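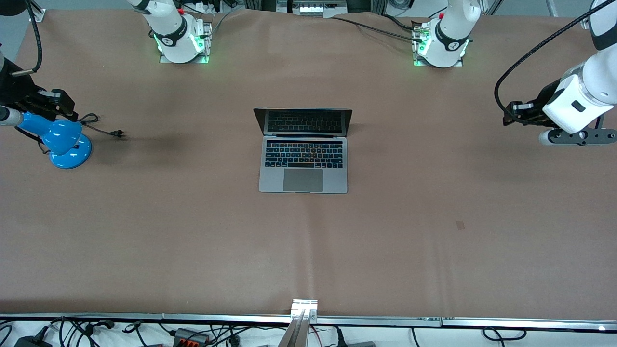 **Figure 3.** The two-arm cell with the desk lamp in the right gripper. The left gripper is empty.

### 4.2 Gripper comparison

We compared two sets of finger pads, the Wenetti pad and the Stemonier pad, on the same pair of arms. The arms, the controller settings and the paper covering were left alone between sets. Only the pads were swapped, and both grippers were zeroed again after each swap.

The test used seven household objects, among them the blue lamp in Figure 3. The lamp was included for its rounded head, which offers little flat surface to close on, and for its cord, which lies free on the table and can drag as the arm moves. Each trial began with the object on the paper and ended when it had been lifted, held and set down again. A trial was marked as a slip if the object turned visibly in the fingers, even when it was not dropped.

We planned 300 trials and ran 317, the extra ones replacing trials stopped by a controller fault. Stopped trials are left out of Table 2. The Issahaku controller was used throughout, and its force limit was the same for both pads.

The Wenetti pads slipped less often on curved parts. The Stemonier pads released more cleanly, mainly with light objects. We did not test either set after long wear, and the earlier Lolbridge trials used a stiffer finger, so the slip rates should not be compared directly.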